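Call for Participants: Open Day Demonstrators and Table Hosts
Fluteo, Gondbridge workshop
Posted July 16, 2020

We're opening our doors in October, and we're looking for people who would like to spend a day showing visitors how robots learn to handle ordinary things. If you like meeting people and you're happy using your hands, please read on!

Fluteo is a small robotics group in Gondbridge. Most of our work is about everyday objects: picking them up, turning them over, passing them from one side of a table to the other, putting them back. A lot of that work starts with a person. Someone sits or stands at a table, takes a hand-held gripper in each hand and does the job the way they would do it at home, only with two sets of jaws where their fingers would be. Recordings of those sessions are what our robots learn from.

Last year's open day was mostly talks and a video on a loop. People were kind about it, but what they asked for again and again was a chance to try it themselves. So this time the tables come first and the talks come second.

We need 11 people for the day. You don't need a technical background, and you don't need to have worked with robots before. Our best demonstrator in the spring sessions was a retired florist, and she's already signed up again.

There are two roles.

Demonstrators work at a table with a pair of hand-held grippers. You'll do short tasks with household items while visitors watch, and then you'll help them have a go. Each turn is a few minutes long, and you'll swap with a partner so that you get plenty of breaks. Picking up a carton sounds like the easiest thing in the world, and after a bit of practice it is, but the first try with grippers surprises almost everyone. Please let visitors see you miss now and then — it makes them much braver when their turn comes.

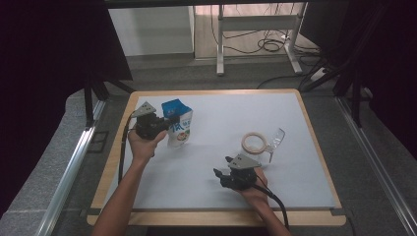
Table hosts look after the people around the table. You'll greet groups as they come in, explain what the demonstrator is doing, keep the line moving and bring the harder questions to one of our engineers. Hosts also reset the objects between turns. If you've ever worked in a shop, a classroom or a library, you already have most of what this takes.

What we'd like from you

You should be 18 or older and free for the whole open day, plus one evening of practice beforehand. Demonstrators need to be comfortable using both hands at once for short stretches. Left-handed people are very welcome in both roles, and so are people who speak a second language. If you'd like to sit while you work, or need something else set up differently, tell us when you write and we'll sort it out with you ahead of time.

Wear something with sleeves you can push up. Please leave bracelets and big rings at home if you're demonstrating.

What you'll get

The practice evening and the open day are both paid, at the same rate for both roles. We'll send the rate and the exact date with our reply. Lunch is on us, and there will be coffee all day. You'll also get a proper tour of the workshop before the public arrives, including the Besov arm, which will be running on its own in the next room and is great fun to watch up close.

About the practice evening

Định Cù runs our recording sessions and will lead the training. He'll start you with one gripper, then move you on to two, and by the end you'll be working through the same tasks visitors will see. Hosts train alongside demonstrators and try every task too, because it's much easier to talk about something you've done yourself.

If you enjoy it, there's more where that came from. We record all through the year and often need people for half-day sessions. Several of our regulars came to us through an open day.

We can't say yet how many visitors will be allowed in the building at one time. Groups will be booked in advance and kept small, with plenty of room between tables. Grippers and objects will be wiped down between turns. If the plans change, we'll write to everyone who has a place.

How to take part

Send a short note to Hanne Thoroddsen, who is putting the day together. Tell her which role you'd like (or that you don't mind), whether you've done anything similar, and how you would get to us. The workshop is in the old Oberholzer building, by the side entrance, and there's parking in the yard. A few lines are plenty, and we don't need a resume.

Hanne reads everything herself and will call you for a quick chat. If you're curious but not sure it's for you, write anyway and ask to come by on a recording day — we'll find you a spot to watch from and a gripper to try.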